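Ticket 548 – Marker tracking dropout, right glove
Site: Janbridge
Opened: 2023-04-25
Assigned to: Dumisani Nel
Status: Open, pending part

The Kiltero logger reported a lost hand pose during shirt folding trials. Finger data continued to record.

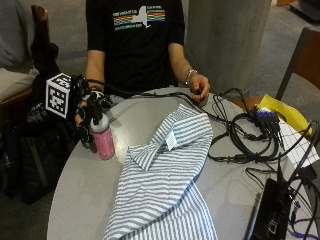

Can the affected trials still be used for training?
Only the segments before the first pose loss may be released.

Pose loss was logged in 14 trials. Restarting the Arriaga driver had no effect. 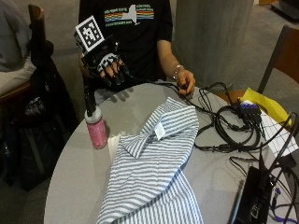 The hub was considered as a possible cause, as an earlier fault in December involved a loose plug. Each port was tested separately and passed. The cables lie in loops beside the shirt, and the operator has been asked to route them away from the work area – strain at the connector has not been ruled out.
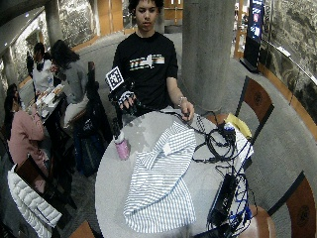
Dropouts lasted up to eight seconds. A replacement marker mount has been requested from Zilesex.
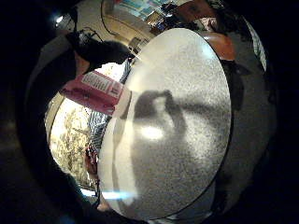 Gripper camera view, with hand shadow and glare on the white surface.

Trials with the right glove are suspended until the mount is fitted and checked by two staff members.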